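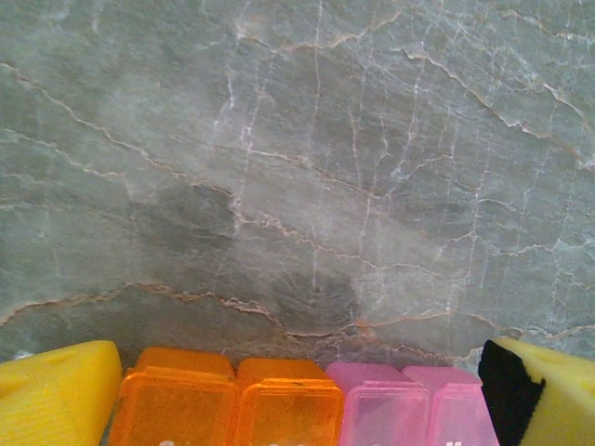 Fig. 1: The marble-pattern surface, with its rust-colored veins.

Our project, Bumby, is about a plain vitamin bottle and how a bottle and its cap get put back together. We love this topic! Fig. 2 has the bottle tipped over, cap off, by the flowered walls.
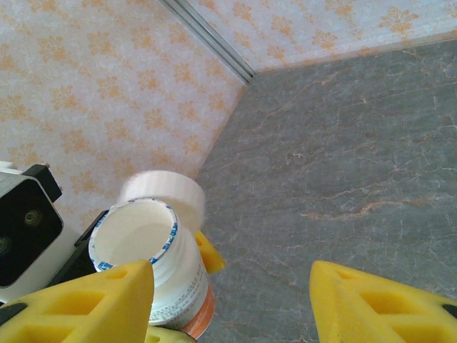

Bottle and small blocks

We wanted other things nearby too, so there are small orange and pink blocks on the tabletop – great colors against the gray.

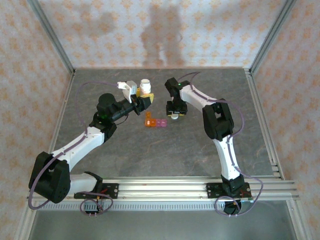

Photo: Remo Bortolotti
The white bottle stands behind the yellow block. Next we looked at the ridges on the cap and the big orange-red letters on the label.

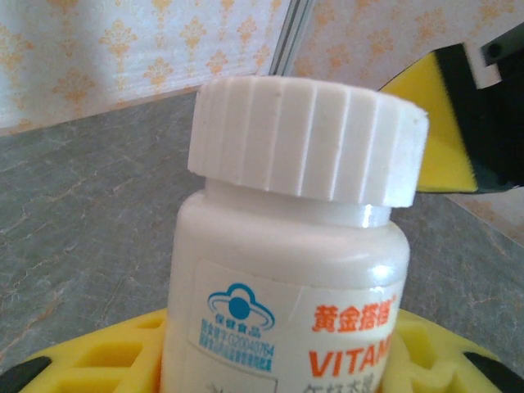

Next steps

In July we want to compare 30 caps, ridged and smooth.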